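Removing limescale and metal marks from glazed tableware

Tidon Workshop Notes. Page revised Monday, July 13, 2020.

Scope

This page covers dull film, chalky rings and grey cutlery lines on glazed bowls, dishes and plates in daily use. It does not cover unglazed earthenware, gilded rims, pieces with old glued repairs, or anything bought as an antique. Those need a conservator.

Telling the marks apart

Limescale is rough under a fingernail and is usually worst at the old water line. On pale glazes it can be invisible when the piece is wet, so dry the surface fully before inspecting it under a lamp held low to one side.

Metal marks are grey or black, thin, and smooth to the touch. They are left by knives, spoons and whisks softer than the glaze. They look like scratches but in most cases sit on top of it.

Crazing is a net of fine cracks in the glaze. It can't be cleaned away. If the cracks have darkened, stop using the piece for food.

What you need

White distilled vinegar or food-grade citric acid
Bicarbonate of soda
Soft cotton cloths
A plastic washing-up bowl large enough to hold the piece without touching the sides
Rubber gloves
A non-bleach cream cleaner, for metal marks only

Preparing the acid bath

For citric acid, dissolve 50 g in each litre of warm water. Stir until no crystals remain on the bottom. Vinegar is used undiluted for spot work or mixed with an equal volume of water for soaking. Do not combine either with bleach, and do not use a bath that has had bleach in it until it has been rinsed thoroughly.

Coloured glazes need a test first. Put a few drops on the underside, next to the foot, and leave for 14 minutes. Wipe, dry, and compare with the glaze beside it. If the tested patch is paler or less shiny, do not soak the piece. Matt glazes fail this test more often than glossy ones. Plain cream and white ware generally passes, but test it all the same if the maker is unknown.

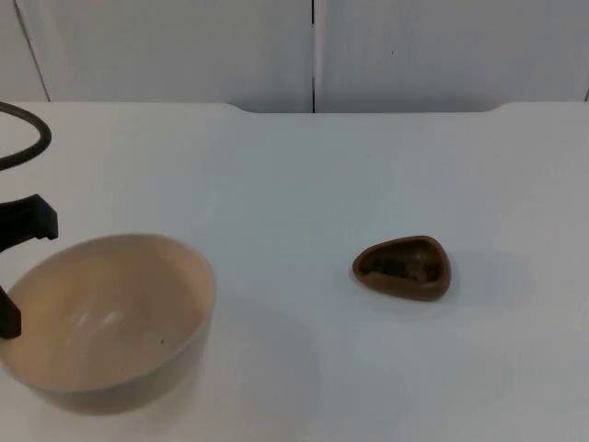

Mitra Kermani writes that she skipped the test on a green Brovberg side plate and ended up with a cloudy patch under the rim. She asks whether it can be polished back. It can't be done at home: the acid has etched the glaze, and abrasive will widen the patch.

Soaking

1. Wash the piece in ordinary detergent and rinse. Grease keeps the acid off the scale.
2. Lower it into the bath on its foot. Large bowls can be filled with solution instead of being submerged, provided the scale is only on the inside.
3. Leave for half an hour. Check with a fingernail through the glove.
4. If the ring still feels rough, wipe with a cotton cloth and return the piece for the same time again. Limit this to 2 soaks in a day.
5. Rinse under running water, then wash again with detergent.
6. Dry with a cloth. Air drying in a hard water area puts back a thin layer of what you have just taken off.

Heavy scale may need several days of this. Do not raise the strength of the bath to save time, and do not use a metal scraper. A wooden skewer is hard enough for a loose edge.

Metal marks

Acid has little effect on these. Make a stiff paste from bicarbonate and water and rub along the line with a damp cloth, using light pressure. If the line does not fade, apply a small amount of cream cleaner and repeat. Rinse well. Parviz Esfahani of Drustel Ceramics advises against melamine sponges on satin glazes, as they leave shiny spots.

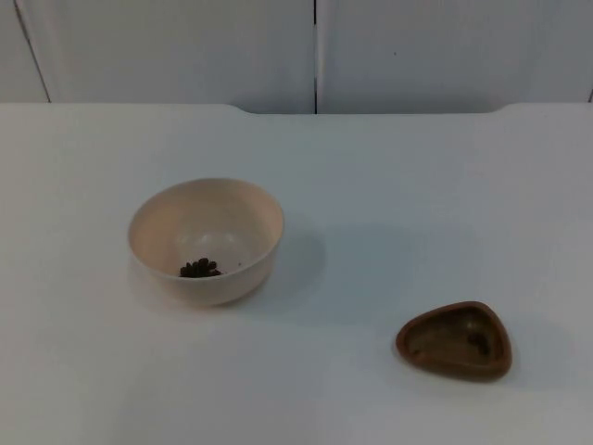
Cream bowl and brown triangular dish.

Small dishes with corners take longer than round ones. Wrap the cloth over the end of the skewer and work from the corner outwards.

Disposal and storage

Used citric acid solution can go down the sink with plenty of water. Do not pour it onto marble, limestone or terrazzo, and wipe splashes off grouting at once.

Stack pieces only when dry, with a sheet of kitchen paper between each. Bare foot rings are the usual cause of fresh wear on the inside of the piece underneath.

See also: Feng teapots, descaling the spout. Replacing felt pads on shelves.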